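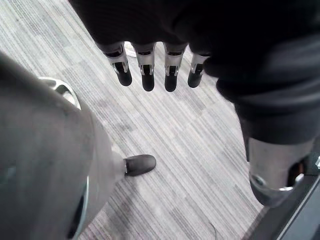 The second-quarter money went mostly on finding out whether the Trondero machine is worth renting for the Clatwood sorting room, and the open day at Flindevdale was our first chance to stand next to one. I came away less sure than when I went. The hand is certainly a fine piece of work, with four jointed fingers in bright metal and a rounded black tip on each, and it drew most of the attention. A good hand is only part of what we need, though. We need something that picks a garment out of a mixed heap and puts it in the right bin, all day, with one member of staff looking in now and then.

Report to the fund, Monday, August 13, 2018

Spending so far
We have used 1,924 pounds of the trial budget. Of that, 913 pounds was the fee for two places at the open day and the half-day workshop after it. I thought this steep for what was partly a sales event, and I have asked for the workshop notes we were promised. They haven't come yet.

What we were shown
There were 31 visitors in a carpeted room and one machine. The morning was talks. The demonstration proper came after lunch and was split into short turns, with the staff resetting things between each. I asked for seven tasks in writing beforehand, all taken from an ordinary day at Clatwood. Two were attempted. The other five were put down as "planned", and I have left them as not shown in our own record.

Cloth is the part that matters to us. Most of the videos we were sent in the spring had boxes and bottles in them, and a box keeps its shape when you lift it. A heavy cloth bunches up and hangs over the fingers, and it was cloth I had asked to see. 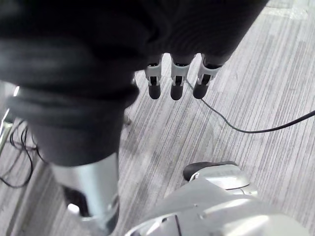

Cheema told us afterwards that the open day was never meant to show speed, and that a fair test would need our own stock, our own bins and a full week on site. I accept some of that. But we had sent a list of our stock in good time, and a week on site is a cost we would be asked to carry.

I also asked how often staff have to step in during a normal hour. The answer was that it depends on the task – which I already knew.

Next steps
I would like to hold the rest of the budget until September. By then Cheema should have sent the workshop notes and a written price for a trial week. If the price is more than we have left, I will recommend we stop there.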